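The week the grippers stopped closing

I promised a few of you I would write up what happened at Clevbridge, and I have put it off long enough, so make yourself some tea because I do tend to wander.

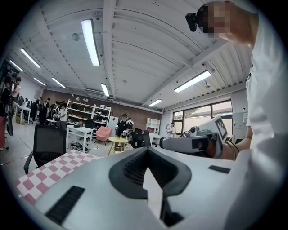 It started with a complaint from Emmanuel Nyamweya, who is a patient man and doesn't complain much. He said his gripper felt lazy. He would squeeze the trigger all the way and the fingers would stop a hair short, and then a second later they would snap shut by themselves. I told him to restart it and went back to my lunch (I am not proud of that!).

By the next morning two more were doing it, and one of them nipped Emmanuel on the thumb while he was clearing a bit of tape out of the jaws. It was a small pinch, no blood, but a tool that closes when your finger is off the trigger is a tool you put down. So we put them all down, every last one, and I spent the afternoon with the logs and a very small screwdriver.

The trouble was in the trigger spring. We had bought a batch of 500 from Lellby, and the ones we had fitted in December were softer than the old ones — you could feel it once you had one of each between your fingers. The trigger wasn't coming all the way back, so the software thought it was still half pulled, and every so often it caught up with itself in a hurry.

We have gone back to the old springs, and Mutiso, bless her, changed the code so that a half-pulled trigger at startup locks the fingers open. We also lost 216 recordings that I couldn't trust anymore, and I did grumble over those. The new rule is power off before any hand goes near the jaws, and Emmanuel has written it on the wall in letters you could read from the parking lot.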